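Cotton liners and the 60-degree wash

Shrinkage figures on care labels assume a fabric that was finished properly at the mill. A lot of household cotton wasn't. It gets cut and sewn close to loom state, and the first hot wash takes out whatever tension was left in the yarn.

I cut test squares from two bolts of plain white cotton and marked a measured line along the warp and another along the weft. Both went through a 60-degree cycle and a full tumble dry. The first bolt lost 3 percent in the warp and almost nothing across. The second lost 2 percent each way, so it stayed square. I repeated the wash and neither moved again by an amount I could measure with a steel rule.

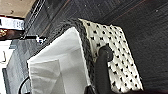 White liner, braided charcoal rim.

For anything that has to fit over a rigid form, warp shrinkage is the one to plan for. Cut with the warp running around the circumference and the liner goes tight at the top. Cut with the warp running vertically and it rides up from the base, where there is usually spare cloth anyway. I now cut vertically and prewash regardless.

Drying matters more than I expected. Line-dried squares from the first bolt came out close to their original length, then shrank the rest of the way when I tumbled them later. If a piece will ever see a dryer, prewash it in one.

Linen is next, probably in October.

2 comments

Weronika Wieczorek: Did you zigzag the edges first? Mine fray enough to lose the marks.

Jhun Estrella: Same result here with the vertical cut. I add a wider hem as well.

Shares: 613

Recent posts
Thread weights compared
Removing rust marks from white cotton
Why my iron spits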